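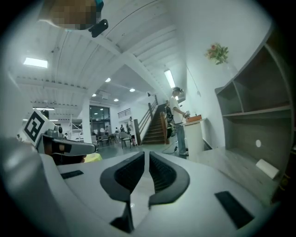
The jaws should never have been able to close while someone's fingers were between them, according to Finbarr Ní Bhriain, and no amount of extra training would have changed that.

Landcombe has stopped using one model of hand-held gripper at its Sanby site after a fault left two operators with bruised fingers. The company confirmed the decision in a notice to staff dated 7 Jul 2026. Neither operator needed hospital treatment, and both were back on other duties the next morning.

The grippers are supplied by Grulutar. Operators hold one in each hand and use them to pick up and move everyday objects, and the recorded movements are later used to program robot arms. Landcombe has been doing this work at Sanby since March.

The notice says the fault is in the return spring behind the finger pads. When the trigger is let go, the pads are meant to stay open until it is squeezed again. On the faulty units the spring can slip off its seat, and the pads then snap shut with no input from the operator. Both injuries happened the same way, while the operator was clearing something stuck between the pads.

The first injury was put down to a worn trigger and the unit was swapped out. When the second happened on a newer unit, the site stopped all work with the grippers for the rest of the shift and sent both tools back to Grulutar.

Grulutar has told its customers that 661 units were built with the same spring. Of those, 247 have been returned so far. The company said a replacement part with a deeper seat was being made, but it would not say when it would ship.

Ruben De Haan, who manages the Sanby site, said the early sign had been missed. The log showed several complaints about grippers "twitching" in the weeks before the first injury, he said, and they had been filed as a tracking problem because the recordings from those sessions also had gaps in them.

"We were looking at the software," De Haan said. "The people holding the things were telling us it was mechanical. We should have pulled one apart in the first week."

Recordings made with the faulty units will be checked before they are used again. A gripper that closes by itself leaves a false grasp in the data, and a robot arm trained on it could learn to close at the wrong moment. De Haan said 500 recordings had been set aside and would be reviewed by hand.

Meijer, which uses the same grippers at its own workshop, said it had found no failures but had asked its operators to keep their fingers clear of the pads and to switch a unit off before removing anything caught in it. Landcombe has brought in the same rule for its other models.

Operators at Sanby who have noticed a gripper moving without the trigger being squeezed are asked to tag it, leave it on the bench and tell their shift lead before they go home. Reports can also be made about units that have already been sent back.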